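How a Film Gets Its Sound
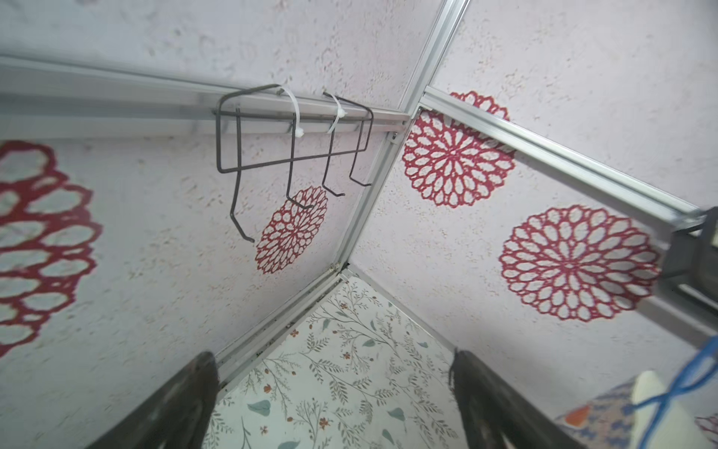

A dark wire hook rack on a metal rail, with red patterns on the white walls.

A film is made of two parts that are recorded separately: the picture and the sound. The camera records the picture. Microphones record the sound, usually on a different machine.

Frames and time

A film is a row of still pictures called frames. Most cinema films show 24 frames every second. At that speed the eye does not see separate pictures. A short film of 1,932 frames lasts 80.5 seconds.

The sound must match the frames. If a door shuts on frame 75, the bang has to start on frame 75 as well. When the two match, they are "in sync".

What the clapperboard does

A clapperboard is a flat board with a hinged stick on top. Someone holds it in front of the camera and snaps the stick shut. The editor finds the frame where the stick closes, finds the clap on the sound recording, and lines them up. The board also shows the scene number and the take number. Scene 3, take 2 means the second try at the third scene.

Sounds added later

Many sounds in a film are not recorded during filming. Footsteps, rustling coats and clinking cups are often made afterwards in a studio by a Foley artist, who watches the film on a screen and copies each movement.

In the short film Savlow, the Foley artist Wiesława Brzozowska made the sound of walking on snow by squeezing a bag of cornflour. The sound editor, Joonas Kallio, then placed each squeeze under the right frame. The finished film has 100 added sounds.

Mixing

The last job is the mix. Speech, music and effects are kept on separate tracks, and each track can be made louder or quieter. Speech is normally set first. Music is lowered when someone talks.

Words to know

Frame: one still picture in a film.
Take: one try at filming a shot.
Track: one layer of sound.
Mix: all the tracks joined together.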